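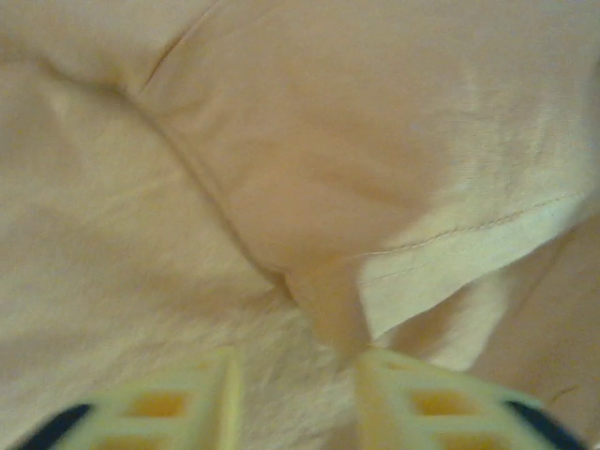 有读者留言说，起绒的棉布按普通衬衫的办法叠，第二天打开总有一道压痕，熨了也退不干净，问叠之前究竟要不要先抖开、放一阵子。留言登出后，陆续有人跟着问折线、问领子、问格子间的朝向。我们把这些问题整理了一遍，带去请教Osamu Ueda。他在Silgate负责成衣整理流程，早先在Dirnero的后整理车间做过检验。采访于2020年4月25日进行，以下内容经他本人核对。

先说压痕。Ueda认为，起绒面料的压痕有两种成因，处理办法也不同。一种是纱线弯折后没有回复，另一种是表面绒毛倒伏，纱线本身并没有变形。“把布拿到侧光下看，如果痕迹两边的颜色深浅不一样，用手掌逆着刷一下就变了，那是绒毛倒了，”他说，“拿熨斗直接压，绒毛会倒得更厉害。应该用蒸汽悬着喷，再顺着一个方向刷。”纱线弯折造成的痕迹摸得出棱，刷不掉，需要湿度和时间。

至于要放多久，Silgate的做法是摊平静置72小时再折。他承认家里很少有这个条件。“家里的衣服不必照搬。我们静置这么久，是要等含水率和库房一致，后面还要装袋。自己穿的衣服，晾干收下来，摊平，摸着没有潮气就可以叠。”

接下来谈到摊平。多数人叠衣服从折开始，Ueda的流程里，折只占很小一部分工时，大部分花在前面：找领口，找两条肩线，找下摆，把皱缩在一起的层分开。一件堆成一团的上衣，布面上看得见的褶有三类，他分别称为“浮褶”“夹褶”和“牵褶”。浮褶只在最上面一层，用手一抹就走；夹褶是上层把下层的一部分夹了进去，从表面抹，只会把它压实；牵褶通常呈斜向，两端各有一个受力点，往往一头在袖根，另一头在侧缝。

“见到斜褶不要去抹褶本身，”他说，“找到两头，松开其中一头，褶自己就开了。抹是最费时间的做法，而且抹过的地方经向会歪。”

判断夹褶时，他的办法是看轮廓。衣身摊开后，侧边应当接近直线，下摆允许有弧度。如果某一段边缘突然往里缩，里面多半压着一层。这时从缩进去的那个角提起，提到上下两层分离为止，再放回去。提的高度够分离就行，提得太高，另一侧会跟着滑。

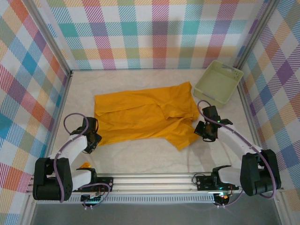
摊在台面上的橙黄色衬衫，袖子伸向右下方，衣身尚有斜向折痕。

袖子的问题，读者问得最多。先折袖还是先折身，各家说法不一。Ueda的回答是看袖长与衣宽的比例。短袖比较简单，侧边往里折的时候把袖子一起带过去，不用单独处理。长袖要先让袖子从肩点水平伸出，再向内横折，之后在肩线以内的位置转下来，让袖身与侧缝平行。他特别提到肩点：“折线不要正好压在袖窿的缝份上。缝份那里本来就厚，折线再落上去，厚度集中在一条线上，摞起来以后整摞都往一边斜。”折线应落在缝份内侧，两边取同样的距离。

领子分有领座和没有领座两种情况。有领座的，领座要立着，摞放时相邻两件领口方向相反，厚的一端彼此错开。没有领座的针织领，他主张把后领中点与下摆中点对齐，前领口自然落下，不去拉它。领口罗纹一旦横向拉开，回弹不会完整。

我们问他，折成多大合适。他说不存在统一的尺寸，先量格子。格子净宽减去两侧的余量，除以一排要放的摞数，得到的就是成品宽度。长度方向同样处理。常见的错误是先按习惯叠完，再往格子里塞，塞的时候边缘卷起来，前面的工夫就没有了。Silgate用折板统一宽度，折板由Paulík供应，边缘有倒角。家里用硬纸板裁一块也行，角要剪圆，否则会勾线。

台面也有讲究。Ueda对台面的要求只有两条：平，摩擦适中。太滑的台面，折这一边时那一边会跟着走；太涩的台面，夹褶不容易放开，底层粘在台面上，上层已经动了，底层还留在原处。石面和烤漆面偏滑，需要在靠身体的一侧用手腕压住下摆。铺了绒布的台面偏涩，适合真丝和化纤，不适合起绒棉布，两层绒面相对，互相咬住，几乎推不动。“家里最常见的情况是在床上叠，”他说，“床面软，肘部一压就陷下去，折线不会直。有桌子还是用桌子。”

照明一项，他建议用侧光。顶光下浅色布面的褶几乎没有阴影，看上去平，摸上去不平。偏黄的灯光对米色、桃色一类面料尤其不利，绒毛方向的差异容易和灯光本身的色调混在一起。他检验时习惯把灯放低，放在左侧，布面转两次方向各看一遍。

关于效率，Ueda给出了一组内部记录。今年2月，他的小组整理了3285件上衣，其中因折痕偏移返工的有11件。他没有把这个结果归功于折法，理由是这批货款式单一，面料也只有一种。“换成家里的衣柜，款式全不一样，没有可比性。”返工的那些，按他的记录，原因集中在摊平阶段漏掉了夹褶，到装袋时才从侧面看出厚薄不匀。

也有读者问卷起来是否更好。Ueda的看法是，卷的优点在于没有硬折线，缺点在于内圈和外圈的长度差。衣身越长，内圈起皱越明显，而且皱得很碎，比一条直折痕更难处理。他只对较薄的针织衫用卷法，卷之前在衣身中间夹一层薄纸，卷的直径不小于6厘米。旅行箱里另当别论，箱内有挤压，卷得再松也会被压扁，压扁之后的折线落在哪里无法控制。

针对起绒面料，他补充了几点操作上的要求。折的时候绒面朝外还是朝内，取决于背面是否也起绒。单面起绒的，绒面朝内，外面用背面承受摩擦；双面起绒的，两面一样，但折线处要留空，不压死，用手指在折线内侧撑一下再放手。摞放层数要少，最下面一件承重最大，隔一段时间上下调换。毛球在叠之前处理，叠好再剃，刀网走到折线上容易剃薄。

Tronarach的衬纸他也在用，夹在深浅色衣物之间，主要防止浮色转移。问到普通白纸能否代替，他说可以短期用，打印过的不行。报纸不要用。

采访最后回到那条留言。Ueda请那位读者下次打开衣服时先不要熨，拿到窗边侧着看，用手掌逆向刷一下，再决定用蒸汽还是用湿布。如果刷过之后痕迹的颜色变了，蒸汽悬喷即可；如果没有变，垫一层拧干的湿棉布，低温，熨斗放下再提起，不要推。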